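The Bins at Jugah: A Morning with Hui-mei Kong

By Fredy Villanueva

Hui-mei Kong had already put the kettle on when I got to Jugah a little before seven, and she had cleared a chair for me by moving a stack of order slips onto another chair, which already had a stack of order slips on it. She has looked after the bar store there for 18 years, and I had been wanting to sit down with her ever since a reader wrote in to ask how a small metal shop keeps its short stock from turning into one enormous heap. I figured we would talk for half an hour. I left at lunchtime.

"You want to start with the bins," she told me, before I had my notebook open. "People always want to hear about the saws, and the saws are fine, I have nothing against the saws. But if the bins are wrong then everything after them is wrong, and you'll spend your whole day looking for a piece you cut yesterday."

The bins at Jugah are metal, mostly gray, with sides that slope outward as they rise. They hold cut bars that are waiting to go on to the next job, and Hui-mei is particular about them in a way I found very winning. When she started, she said, the shop used whatever was around: wooden crates, old drums sawed in half, a bathtub that came from somebody's remodel. The bathtub lasted longer than you would think. She was fond of it.

"It had good sides!" she said. "That's where I learned about sides. You could lean over it and get your hand under the bar without scraping your knuckles. With the crates you were always reaching straight down, and a bar lying flat against a straight wall, well, you try getting your fingers behind it. You end up rolling it with your fingertips and it rolls right back at you."

So when the owner, Ho-yin Wu, finally agreed to buy proper containers, she asked for sloped walls and wouldn't hear about anything else. He had found a very good price on a batch of square ones. They had what she calls a discussion -- she smiled when she said it, and poured more tea -- and the square ones went back to being somebody else's bargain. The shop has 62 of the sloped bins now, and she knows most of them by their dents.

I asked whether she painted the insides, because a friend of mine who keeps a workshop swears by a coat of enamel. She made a face. She had tried it, years ago, on a few bins by the back door. The paint looked lovely for about as long as it took to load them, and then it came off in curls, and the curls stuck to the bars, and the bars went to a customer who called up to ask what the blue stuff was. After that she left the floors bare.

"A floor in a bin is going to get scratched," she said. "You're putting metal on metal. The scratches are from work. What I look for is a burr, or a bent corner, something that sticks up and catches. I run my glove over the bottom when it's empty, and if the glove snags, that bin goes to Tsz-kin with his file."

Tsz-kin Ko has the bench nearest the store and has been filing down burrs for her since he was an apprentice. He came by while we were talking to ask about a delivery from Finik, which was late again, and she sent him off with a cookie and a message for the driver that I will leave out.

We got onto the subject of how full a bin ought to be, and I think this was the part she had been waiting for, because she pulled her chair around to my side of the table. Most people, she said, look at a bin and see how much more would fit. She looks at it and thinks about whoever has to take the last few bars out. If the bars are piled up any old way, the top ones come out easily enough, but then the rest shift and settle crosswise, and a long one wedges itself between the two slopes and you have to fight it. She would much prefer to see a layer or two with the bars lying more or less the same direction.
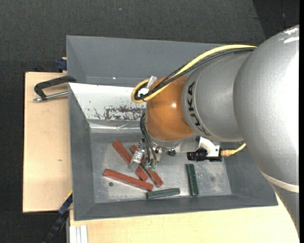 "Now, I don't mean straight like pencils in a box," she went on. "I used to insist on that when I was younger and I wore everybody out, including myself. Tzu-hsuan had to sit me down about it. You lay them in straight, somebody takes one from the middle, and they've moved. That's all right. They can be a little crooked. What you don't want is one on top of another on top of another, all at angles, because then you can't lift one without lifting its neighbors."

Tzu-hsuan Chow handles the orders and sits in the front office under a very loud clock. When I asked her about this later she remembered the conversation well. "She was coming in early to straighten the bins before anyone arrived," she told me. "I'd get here and she'd be bent over the last one with her coat still on. I said, Hui-mei, they're going to be empty by ten o'clock. Have some breakfast."

The emptying is a matter of some feeling, too. Hui-mei likes a bin worked from one side to the other, so that whatever is left sits together and there is open floor beside it. She doesn't get her way every time, and she admitted that with three or four bars left it hardly matters where they lie, so long as they aren't jammed up in a corner. It's the corners that she minds. A short bar can slide down a slope and tuck its end right into the angle where the wall meets the floor, and there it stays until somebody tips the bin. She once found a bar in a corner that Clellov, one of their oldest customers, had been told was out of stock for most of a winter. She drove it over there herself on a Saturday, with an apology and a bag of oranges.

I had wondered about labels. I'm a great believer in labels, as my family will tell you, and I had expected to find everything at Jugah tagged and color coded. There are labels, but they are on the racks and not on the bins, and Hui-mei was firm on this point as well. A bin travels. It goes to the saw and to the bench and out to the loading door, and it comes back holding something else, and the label is still telling you what was in it on the day somebody was feeling organized. So the rack has a name on it and the bin has a slip of card laid inside, on top of the bars, and when the bars go, the slip goes with them. The writing on the slips is hers, large and round. She uses a grease pencil, as ink smears when there's cutting oil about.

"And I date nothing," she added. "I know I should. Ho-yin would like me to. But if I see a slip with my old handwriting on it, from before I got the new glasses, I know that one's been sitting."

Does she weigh the bins? She does, now, and that came out of a bad back. For years the loads went by eye. Then one September, during the busy stretch, she and Tsz-kin moved 265 bars in one afternoon to make space for a job from Stulov, and she couldn't tie her shoes for a week. There is a floor scale by the racks these days, a flat gray thing you can roll a cart onto, and a chalk mark at the weight where she wants people to stop. She walked me over and had me try to shift a bin at the chalk mark along the bench. I managed it, a little. She moved it back with one hip and didn't seem to notice she had done it.

We went around the store after that, slowly, because she stopped at nearly everything. She showed me the offcut shelf, where pieces too short to sell wait for Tsz-kin to make them into drifts and wedges. She showed me the old rack with the bowed upright (it has been going to be replaced for years, and she has stopped bringing it up). She showed me how she stores the empties, nested one inside another with a strip of cardboard in between, as otherwise they grip each other and you need 2 people and some bad language to get them apart. I asked where the cardboard came from and got a whole history of the bakery across the street, which flattens its boxes for her on Fridays and gets its oven trays straightened in return.

I also asked, since several of you would want me to, what she would tell a person setting up a bar store at home, in a garage, say, with only a handful of sizes. She thought about it for a good while.

"Get fewer bins than you think," she said. "If you have a lot, you fill a lot, and then you've got a lot of bins with two bars in them and you're walking all over the place. Start with a few good ones. Put them where your hand already goes. I had one behind the door for years, and I'd have told you it was a perfectly good bin, and I never once put anything back in it on purpose."

And the height? At the waist, or a bit lower if you're tall. She has hers on low stands that Ho-yin welded up, and she was nice about the welds.

By then the Finik truck had turned up, and she went out to have a word with the driver. I could hear her from the office. Tzu-hsuan gave me the last of the cookies and turned the clock to the wall so we could talk, and I copied down the recipe, which has black sesame in it and more butter than I would have guessed. I'll put it in the next letter if there's room.

Related stories
Sharpening Day: Who Still Takes In Hand Saws?
A Rack for Short Pieces, Built from a Bed Frame
Letters: Your Answers on Cutting Oil and Aprons
The Offcut Shelf, and What Came Off It
Moving a Workshop Down Two Flights of Stairs
Black Sesame Cookies from the Jugah Office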